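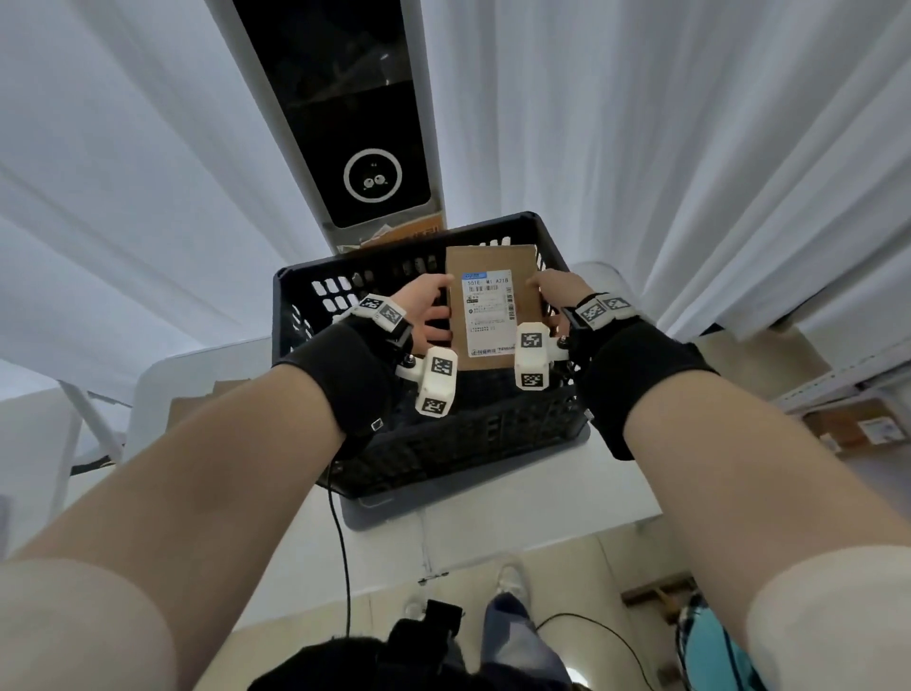

六月的音乐季还没开幕，布里姆比音乐厅的700个座位就已经全部订完了！今年压轴的是德沃夏克《第八交响曲》，由郭惠媛（Hae-won Kwak）执棒布里姆比爱乐乐团。这是她第一次以首席指挥的身份带团走完整个音乐季，一共6场，从巴洛克一直排到当代新作，曲目单光是读一遍就让人心痒。

“第八”常被拿来和“新世界”比，名气小一点，可是那股从田野里冒出来的快活劲儿，现场听过的人都忘不掉。第一乐章大提琴一开口是g小调，沉沉的，接着长笛像鸟叫一样把天色唱亮。郭惠媛在公开排练时让长笛手把这一句反复吹了好几遍，“别急着漂亮，先听见早晨。”第三乐章的圆舞曲她处理得很松，弦乐几乎是在呼吸；到了末乐章，小号号角一响，后排旁听的学生都坐直了。

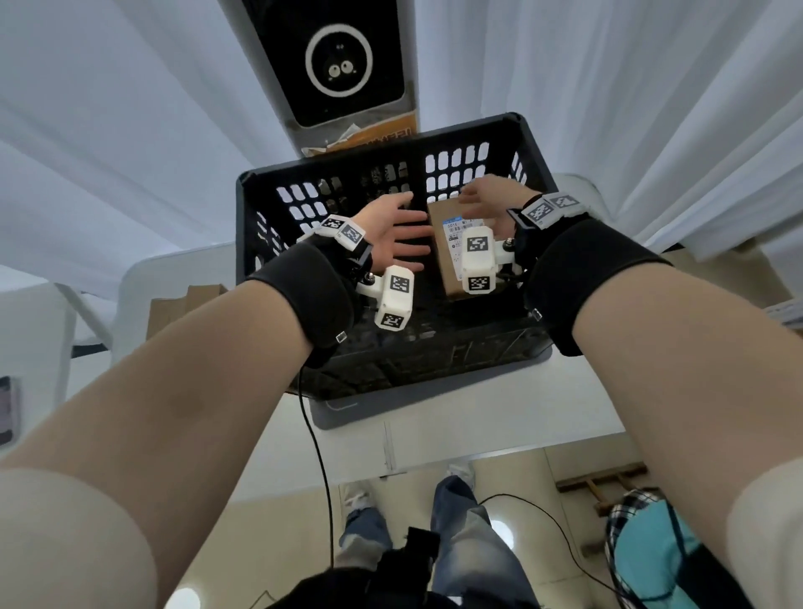 戴西·维尔卡

上半场同样值得早到。作曲家巴尔德拉马的《盐湖三章》将在本地首演，全曲30分钟，打击乐用了5位乐手，最安静的地方只剩一面大鼓的鼓皮在轻轻震动。独奏由布雷森弦乐四重奏担任，四把琴与乐队一问一答，第二章里中提琴那段长长的独白美极了（排练结束后我哼了一路）。

演出晚上七点半开始，开演前在二楼休息厅有一场导赏，持票即可入场。没订到票的乐迷也别灰心，当天傍晚六点售票处会放出少量站票，每人限购一张，只在现场发售。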